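Chambi キッチン操作データセット README

はじめに

こんにちは、Chambi のデータまわりを見ている者です。このREADMEは、シミュレーション上のキッチンでロボットアームを動かしたエピソード集「Chambi」の説明書で、半分くらいは「収録と注釈のときに守ってほしい決まりごと」になっています。もともとは自分用のメモだったのですが、Trerstead 側のチームからも使いたいと言われて、慌てて人に見せられる形に直しました。文体がくだけているのはそのなごりです、すみません!

ざっくりした中身

・エピソード数:3,000
・タスク文の種類:106
・1タスクあたりの検証用シード:50
・アーム:単腕、グリッパー付き
・環境:すべてレンダリングされたキッチン(実機データは入っていません)
・言語:タスク文は英語と日本語の併記

実機のデータは Cludico という別のリポジトリにあります。名前の付け方が似ているフォルダがあるので、混ぜて学習させるときはマニフェストの source 欄を必ず見てください。私は一度これを見ずに丸二日つぶしました。

フォルダの並び

episodes の下にエピソードごとのフォルダがあり、その中に動画、関節角のログ、グリッパーの開閉ログ、タスク文、それから notes というテキストが入っています。notes は書く人によって長さがばらばらで、Édgar Urrego さんの書いたものはだいたい長いです(読むと面白いので消さないでください)。

収録のルール

まず、液体の入った容器について。カップやボウルに中身があるエピソードでは、手首の傾きに上限をかけています。シミュレーターだから物理的にこぼれて困ることはないのですが、ここで雑な軌道を許すと、実機に移したときにそのまま雑な軌道が出てきます。上限値は config の tilt_limit に書いてあるので、勝手に緩めないこと。緩めたい場合は issue を立てて、どのタスクで必要なのかを書いてください。

次に、把持の前の「ひと呼吸」。対象の上で一度止まってから降りる、という動きを標準にしています。止まる長さは config で決めていて、操作者の好みでは変えません。速い人ほど省きたくなるんですよね、気持ちはわかります。でも、止まっている区間があると接近と把持の境目がログからきれいに切れるので、注釈がものすごく楽になるんです。

トレイは「物を載せる面」と「それ自体が動かせる物」の両方になりうるので、タスク文ではどちらの扱いかをはっきり書きます。「カップをトレイから取る」と「カップごとトレイを運ぶ」では成功判定がまるで違います。

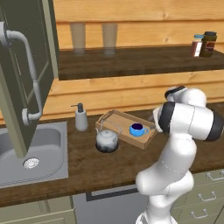
成功判定は誰がつけるのですか?
収録した本人以外の2人が別々につけ、意見が割れたエピソードは disputed フラグを立てたまま公開しています。

このフラグつきのものを捨てるか残すかは使う人にお任せします。私は評価からは外して、学習には残す派です。Margareta Vlad さんは全部外す派で、この話になると長いです。

注釈のルール

物の名前は見た目で決めます。中身が何かわからない瓶は「瓶」でよくて、ジャムだとかスパイスだとか推測で書かないでください。色は書いてOKですが、迷うような色(オリーブなのか灰緑なのか、みたいなやつ)は広いほうの呼び名に寄せます。「緑」で十分です。

左右はカメラから見た向きで統一しています。アームの台座から見た左右で書かれた古いエピソードがまだ少し残っていて、これは frame 欄が base になっています。7月の版で全部直すつもりでしたが、終わりませんでした。見つけたら教えてもらえるとすごく助かります!

失敗したエピソードも消しません。何かにぶつかった、届かなかった、違う物をつかんだ、という失敗はそれぞれ別のラベルになっています。どれにも当てはまらないときだけ other を選び、notes に一行でいいので理由を書いてください。other だけで notes が空のものは差し戻します。

評価の報告について

結果を表に載せるときは、シードを全部使ったかどうかを書いてください。良かったシードだけ選んだ数字は、うちのリーダーボードには載せません。それから、シミュレーションでの成功率を実機の成功率のように書くのもやめてください。安全性の根拠にするのはもっとだめです。人のそばでアームを動かすなら、その現場でのリスクアセスメントを別にきちんとやる必要があって、このデータはその代わりになりません。

既知の問題

・半透明の物は深度の値が不安定です。ガラス類を対象にするタスクでは深度を信用しすぎないでください。
・扉の開き具合はエピソードの開始時にランダムに決まります。開いたままの扉にアームが近づきすぎるケースがあり、collision_near というフラグで拾えます。
・グリッパーのログは動画より1コマ遅れていることがあります。補正スクリプトは tools に置いてあります。

問い合わせ

質問は issue にお願いします。Stestwood のチャットに書いてもらっても読みますが、流れてしまうので返事が遅くなりがちです。ラベルの間違いを報告するときは、エピソードの番号と、直してほしい欄の名前を添えてください。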